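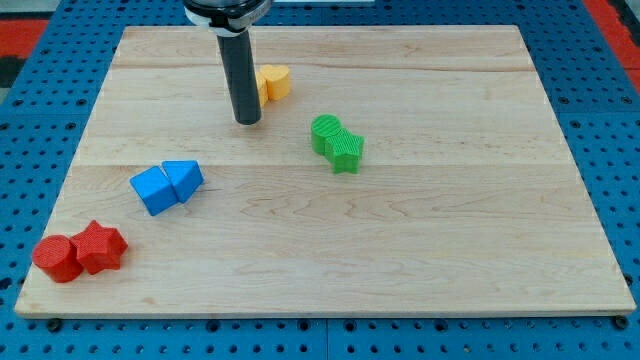

Running the block sort by the rules (Geststead bench procedure, short version)

The long version is in the binder. It's still the one that counts if the two disagree. This page is for when you've got the arm booked at 8 in the morning and need to get moving.

Covers the sort-by-color task on the wooden board: blocks in, blocks grouped by color, trial scored, board reset. Doesn't cover the bin task or anything with a person's hand in the workspace while the arm has power. There is no version of this procedure where your hand is in there.

What you need

The board, on the blue pegboard, front edge toward the operator.
The printed blocks for the task. Red, blue, green, yellow. Check the task card for which shapes go with which color, the card changes.
The black tool on the arm. Right one, not the short one from the Leltlow setup.
Log sheet or the tablet. Either. Not both, we had a whole March of double entries.
The stop button within reach of whoever is running it. On the table, not on the shelf.

Before power

1. Walk around the bench. All sides. Cables off the floor mat, chairs back, nothing leaning on the base.

2. Push on the board with your palm, front corners first. Should not shift. If it moves at all, tighten the fasteners and push again. A board that slides 2 mm will look like a bad calibration and you'll lose the morning chasing it.

3. Wipe the board. Dry cloth. No spray, no oil, the finish gets slick and the blocks skate.

4. Look at the tool tip. Chips, tape residue, a crooked seat in the collar. Turn it by hand — it shouldn't turn. If it does, stop and re-seat it, then redo the height check below even if you did one already.

5. Look over the blocks. Stringy edges or a lifted corner on the print, swap it out. Don't trim one with a knife at the bench. The trimmed one behaves different and then it's in half your data.

6. Press the stop button and release it. Yes, before power. You're checking that it latches and un-latches. The real test is step 9.

Power up

7. Say it out loud. "Power on." Even if you're alone. Habit.

8. Reduced speed for the first pass, always. The limit in the Geststead config is 38 percent and it's locked for a reason, don't edit the file. If you need it slower go slower. If you think you need it faster, that's a conversation with the cell owner and a new risk sheet.

9. Start the arm on the idle loop and hit stop while it's moving. It has to halt, and it has to stay halted when you release the button. Restart needs a deliberate action on the pendant. If it picks up again by itself, power off, tag it, go home. Well, tag it and tell somebody.

10. Height check. Bring the tool down over bare wood, slow, and park it just above the surface. Sight across it from the side at board level, from outside the marked line. Tip shouldn't touch. Use the gauge strip on the pole (never in your fingers) if you can't judge it.

Do the height check in more than one spot. Middle, then somewhere on each side. The board is glued-up strips and wood moves with the season. Fine in winter and a hair high at one end by summer.

Placing the blocks

11. Arm parked, drives off, then hands in. Every time. "It's paused" is not drives off. Pause is a software state and the rule is about power.

12. Scatter per the card. If the card says random use the printed layout for that trial number, don't make up your own random. Poeple are terrible at it, we all end up making the same loose ring.

13. No block overhanging an edge. No block on a fastener. No stacking unless the card says stack.

14. Leave bare board on at least one side. The arm needs somewhere to swing into and you need somewhere a knocked block can go without dropping off.

15. Stand the cylinders upright. One on its side will roll and then you're scoring a rolling problem.

Running a trial

16. Hands out, step back behind the line, drives on, say "running."

17. Time limit is 60 seconds per move. Not per trial. Per move. If the arm is still hunting at 60, hit stop and mark it as a timeout. Don't let it go on a bit because it looked close.

18. Watch the tool, not the screen. Screen is for later.

19. Don't talk to it, lean in, or point at the right block. Sounds silly. The overhead camera sees your arm and that's a contaminated trial.

20. If a block tips over, let it finish. Tipped is an outcome. Log it.

21. If a block leaves the board, stop. Drives off before you reach for it. The urge to grab is really strong and it's the single thing in this whole procedure that could hurt you — so practice not grabbing. Drop one on purpose during training and stand there.

Scoring

This is where most of the arguments are, so read it properly.

A group counts when same-color blocks touch. Touching means touching, along an edge or side or at a point. A gap you can see light through is not touching. View from the operator side and from above before deciding.

Groups don't have to be neat. A star jammed up against a cylinder at an odd angle is a pair. A cube and a triangle meeting along one edge, pair. No points for squareness, no points off for ugly.

Different colors have to be clear of each other. If yellow touches green both groups are void, even if each one is fine on its own. Harsh but it came out of the Urnham comparison, where the two sites were scoring it differently and none of the numbers could be put side by side.

Where the group ends up doesn't matter. All crowded toward one half with the other half bare is OK. Unless the card gives corners.

Tool still near a block when the trial ends: wait until it's parked to score. A block hidden behind the tool from where you stand can't be scored from where you stand. Move yourself, don't nudge the arm.

Not sure, call it a fail and write why. Do not go back later and upgrade it. Corrections get a new line with initials, old line stays readable.

Reset and the next one

22. Park. Drives off. Hands in.

23. Take a picture of the end state before you touch anything. One shot, whole board in it.

24. Clear the board completely, then place for the next trial. Don't just shuffle the ones that need moving. Leftover blocks drift and you get a bias toward wherever they started.

25. After every 6 trials repeat the height check and the push on the board. After any contact between tool and wood, same, straight away.

26. Swap operators or take a break when you notice yourself skipping the "say it out loud" part. That's usually the first thing to go.

When to stop for the day

Any of these and you're done until the cell owner signs it back on:

The stop button didn't stop it, or it restarted without being told.
Tool touched the wood hard enough to leave a mark.
Noise from a joint that wasn't there this morning.
Someone crossed the line with drives on. Including you. Including nothing happened.
The config limit is different from what's on the sheet and you don't know who changed it.

Write it up the same day. Two or three lines is fine. What the arm was doing, where people were, what you did. No blame, skip the adjectives. Near misses go in the same log as everything else, there used to be a seperate one and it was always blank.

Stuff people ask

Can I run it alone? Sorting task at reduced speed, yes, if someone in the building knows you're on it. Full speed, no.

Do I need the glasses? Yes. Printed parts can snap if they get pinched against the board.

Can I use the Escobedo blocks? Only for practice. Different print settings, different weight, and they don't go in the Geststead results. Keep them in their own tub.

What if the card and the binder disagree? Binder wins on safety. Card wins on layout.

Can visitors place blocks? Sure, drives off, with you standing there holding the pendant. Then they go back behind the line before you say anything about running.

My trial got interrupted, does it count? No. Void it and run that layout again at the end of the batch — not right away, or the order gets messed up.

Shutting down

Park the arm high and clear of the board. Drives off, power off, key in the box. Blocks back in the tub by color, and check under the bench for strays. Board stays bolted where it is. If you took it off for any reason put a note on it so the next person does the full check and not just the push.

Log sheet in the tray. Tablet on the charger, it's always dead.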